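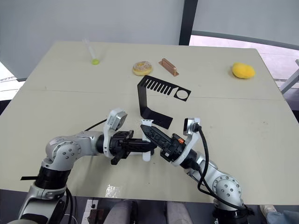

Someone on the afternoon crew wrote on Friday:

> Management says the arms at Pratis won't cost anyone a shift. Fine. But I've been on assembly for 14 years and what I do now is stand beside two arms and wait for one of them to need me. The Vida screen says I'm at 90 per cent utilization. Utilized at what? I'd like to know what my job is called, and whether it pays the same in October.

I can answer the second part. It pays the same until the agreement is reopened, and after that it pays whatever we manage to argue for. As for the name, the posting says "cell attendant", which makes it sound like we work at the jail.

I've been on the Pollus line since they brought the arms in, so here's my view, for what it's worth. Getting one part up to another is work I used to do while thinking about supper. Now I watch a gripper hold a white plastic piece while the other one brings over a black toothed one, and I can't think about supper at all. Watching turns out to be more tiring than doing. My hands have never felt better - my neck is another story.

The trainers from Ikside told us we'd be "freed up for higher-value tasks". So far mine have been sorting the reject bin, and filling out the form that says I sorted the reject bin. The form has 43 fields. I would happily let a robot have that one.

Two things I'd like on the table at the next meeting:

1. Attendants rotate every 2 hours, with a proper chair. Staring is labour.
2. The Vida number doesn't go in anyone's review until somebody can tell us what it measures. I asked my supervisor and got a slide.

If you've kept notes on how often you step in on a shift, send them to me off list. The back of an envelope is fine, I can read most handwriting.

Cheers from the day side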